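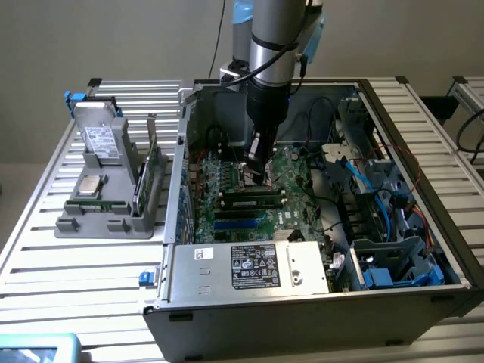

My project was about disability self-identification forms, the ones you get when you apply for a job and then (if you're lucky) again after you're hired. I wanted to know why so many people leave them blank. I picked the topic after I skipped one myself last year, for no better reason than that I was tired and it was the ninth screen. Most of my reading was policy stuff, but the question gets a lot easier to think about once you picture an actual job. Take somebody hired to work on desktop computers, with the tower lying on its side, the panel off and the motherboard and memory right there to get at. If that person has a tremor or low vision, do they tell HR on day one? Do they wait until something goes wrong? That was pretty much my whole project.

What I did

I got permission from two employers, Jurnham and Mackay, to look at their blank forms and the emails that go out with them. I didn't see anyone's answers and I didn't want to! Jurnham sends its invitation to all 3854 employees every April. Mackay is much smaller, almost 800 people, and only asks at hiring, so if you become disabled later on there's no obvious moment to say so.

Then I did interviews. I ended up with 8 people, all from the Ernville area, after one more had to drop out. Each talk was supposed to be half an hour and most ran way over, which was my fault for asking follow-ups. My advisor, Kofi Agbenyega, read my questions first and made me cut the one that asked people what their condition was. He was right, I didn't need it.

What people told me

The biggest thing was confusion about what the form is for. Seven of the people I talked to thought filling it out was the same as asking for an accommodation. At both companies those are separate – the form goes into a count, and the accommodation request goes to a different office with different paperwork. One woman had checked "yes" two years earlier and was still waiting for someone to call her about a chair. I felt terrible for her, and I did give her the right phone number.

The second thing was who gets to see it. The Jurnham email does say the answers are kept apart from your personnel file, but it says so in the fourth paragraph, after a long bit about regulations. People told me they'd stopped reading by then. Mackay's email doesn't mention it at all, you have to click through to the form.

A couple of people also said they just weren't sure they counted. One has migraines, one had cancer and is fine now. The list of examples on the form helped the first one and made the second one more unsure.

The rewrite

For the last part I rewrote the Jurnham email. My version is 7 sentences and puts "this is not an accommodation request" right up top, with the link to the real request page under it. I called the draft Aseo so I could keep my files straight, and the name kind of stuck. I showed it to five of the people I'd interviewed and they liked it better, but they also knew I wrote it, so take that for what it's worth.

Problems

My group was small and they all volunteered, so they were probably more comfortable talking about this than most. I also never got to the veteran questions, which are on a separate page at both places and really need their own project. I sent the draft to Jurnham's HR office on 9 Mar 2020 and haven't heard back yet.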